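Rallis Bench Rules Pack
For small robot arms in classrooms, clubs and shared workshops

Helum / Benches and Safety / Rallis Bench Rules Pack
Price: £44 per bench, VAT included
In stock, sent from Vorkevville

I wrote the first version of these rules on the back of a delivery note, so bear with me if the whole thing still sounds like me talking. I run the bench side of Helum, and the Rallis pack is what I hand to anyone who has just unboxed their first arm and wants to know how to behave round it. It isn't a replacement for the proper machinery standards or for your own risk assessment (please do one, and please write it down!). It's the everyday layer that sits on top - who stands where, what gets checked, and what happens when something goes wrong.

What you get
Rules card, A3, wipe-clean, printed both sides
Roll of yellow floor tape
Start-of-day checklist pad
Fault log, stitched, 104 pages
Two jaw tags, one red and one green
Layout sheet for pick-and-place practice with blocks

The tape is there for the reach line. Stretch the arm out as far as it goes at low speed, mark that distance all the way round, then add a hand's length. I know it looks like a lot of floor. On our own bench in Flonisau the circle came out at 900 mm from the base and people grumbled for a week or so, then got used to walking round it.

Jaws are where most of the questions come from, because a small gripper looks so harmless. My rule is that an open gripper gets the same respect as a closing one. If a block needs nudging, you pause the arm, hang the red tag, move the block, step back over the line, and only then does the green tag go up. Yes, every time. Even for one block that's a tiny bit squint.
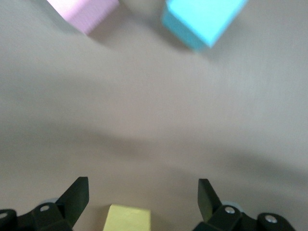 The layout sheet came out of that same argument. Keep the pieces well apart, so the fingers have room to come down on one without clipping its neighbour, and pick colours that stand out from the table and from each other. Plain matt tops are lovely for this. Shiny ones throw reflections about and you'll spend your afternoon blaming the software. I'd also look at where your lamp is before you start, as the arm will drop its own shadow over the work and a camera can get quite muddled by it.

Screws! Please check the screws on the finger linkages at the start of the day. It's line four on the checklist and it's the line people skip. Use the driver that fits, stop at the torque your maker gives, and if one keeps working loose then write it in the fault log and leave the arm off until someone has had a proper look.

Speed is on the back of the card. New programs run slow the first time through, with one person on the stop button and no other job to do. I've had emails asking if that person can also be filming on their phone. No, sorry.

Will it fit my arm?
The pack doesn't bolt to anything, so the make doesn't matter. It's written for table-top arms with a two-finger gripper. If yours is floor-mounted or lifts anything heavy, you need guarding and a different sort of advice, and I'd much prefer you rang us before buying.

Can I photocopy the card?
For your own benches, go ahead. We've sent out 1,425 packs so far and I'm sure there are plenty more copies than that on walls.

Refills
Checklist pads and fault logs are sold singly. Tape we do in yellow only. The June reprint of the card has bigger lettering for the stop procedure, and if you have the older one, send me your order number and I'll pop a new card in the post.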